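Spent my Saturday on the Bañez cell again. That's the simulated bathroom we run the Franka in before anyone lets it near real plumbing. Short thread on what looking after a "virtual" robot involves, for people who keep telling me it's maintenance-free.

Claim one from the sales deck: no wear, no drift, no downtime. Fine, the joints don't wear. The config files do. Somebody edits a gripper offset in November, doesn't write it down, and by spring the fingers close 5 mm above the thing they're meant to pick up.

Claim two: setup takes an afternoon. Our scene has 1,232 lines of setup and I have read every one of them. Two of the collision shapes were still the defaults. The toilet tank was one of them.

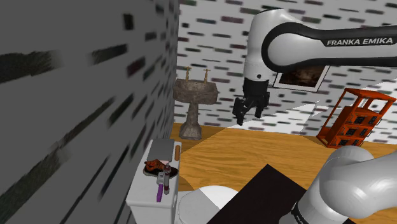
The toothbrush is my least favorite object in the whole build. Thin handle, hangs over the front of the tank, and the physics engine has opinions about it. Put it down a hair too low and it shoots off across the room on the first time step.

So the routine before any run, in this order. Load the arm alone. Send it to home. Open and close the gripper. Then add the tank and lid. Then the small stuff, one at a time, and let each piece settle before you add the next.

Yes, it's slow. I skipped it once and got 142 failed resets overnight, all logged as "grasp error." None of them were grasp errors. The shoe was sunk into the lid.

Bikutora, our scene loader, is supposed to catch that. It has an overlap check. The check is off by default, and the docs mention it in a footnote. Turn it on. Then test it by shoving something into a wall on purpose, which I'd do with any safety check that came with a green tick.

Somebody asked whether a clean week in Bañez means the real arm is ready. No. It means Bañez had a clean week. I still want to see the real one go to home at low speed with my hand on the stop button.

Next job is the lighting file. I've been told it's a five-minute fix.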